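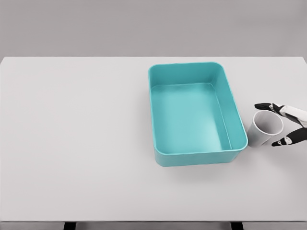 Rogelio Macaraeg wrote to us that he had run his Torkano at level four on the first night, gone pink across both cheeks, and only then found the page about starting low. Section 3 has been moved ahead of the treatment charts for that reason. Please read it before you switch the mask on.

3. First-time set-up of the Torkano light mask

3.1 Before you start

The mask leaves the Skollow warehouse with a part charge. It will light up out of the box, but it will not finish a full session. Charge it first.

Do not use the mask if you are taking a medicine that makes your skin sensitive to light, if you have epilepsy, or if a doctor has told you to stay away from bright light. If you have had injectables, a peel or laser work, ask the clinic that treated you how long to wait.

3.2 Charging

1. Plug the grey cable into the port under the chin. The port has a rubber cover that lifts from the left.
2. Plug the other end into the wall adapter.
3. Leave it until the chin light stops blinking and stays green. A first charge takes up to 200 minutes.
4. Unplug the cable and press the rubber cover flat.

Note: The mask will not turn on while the cable is in. This is normal.

Caution: Do not charge the mask in a bathroom or anywhere it could be splashed.

3.3 Fitting the straps

1. Thread the wide strap through both side slots, with the Skollow label facing out.
2. Thread the narrow strap through the top slot and clip it to the wide strap at the back.
3. Hold the mask to your face and pull the wide strap until the mask stays up by itself. It should not press on the bridge of your nose.
4. Put in the silicone eye guards. The one marked L goes on your left side when you are wearing the mask.

If you wear your hair up, tie it above the wide strap. A bun under the strap tips the mask forward and the forehead gets less light.

3.4 Skin test

Do this once on each new user, even if someone else in the house already uses the mask.

1. Wash and dry the inside of one forearm. Use no cream.
2. Set the mask to level one.
3. Rest the cheek panel on your forearm for five minutes.
4. Wait a full day.

Some warmth during the test is expected. If the skin is still red, itchy or raised the next day, do not use the mask on your face. Contact Skollow support or talk to your pharmacist.

3.5 First session

1. Remove makeup, sunscreen and contact lenses. Pat your face dry.
2. Put the mask on and check the eye guards.
3. Hold the power button for two seconds. The mask beeps once and starts at level one, red light.
4. Sit or lie still. The mask turns itself off after 10 minutes.
5. Take off the mask before you open your eyes fully.

Stay on level one for the first 17 sessions, then go up one level at a time with at least four sessions at each. Do not do more than one session a day. Doubling up after a missed day gives no benefit.

Note: The session counter shows on the left side of the controller and rolls over at 9,999. A used or refurbished mask may arrive with a number already on it (our test unit read 2,811). To clear it, hold the minus button until you hear two beeps.

3.6 Using serums

Water-based gels, including Caron and Fostmont hydrating gels, can go on after a session. Do not put any product on under the mask. Leave products with retinol or acids until the next morning, and wear sunscreen when you go out.

3.7 Cleaning and storage

Wipe the inside with a soft damp cloth after each use. Wash the eye guards in lukewarm water with mild soap. Alcohol wipes will cloud the lens over the colour lights, and this is not covered by the warranty.

Store the mask face up, away from direct sun, at a temperature below 40 °C. Do not leave it in a parked car in summer. If it will be put away for more than a month, charge it to the halfway mark first.

For level settings by skin type, go to Section 4.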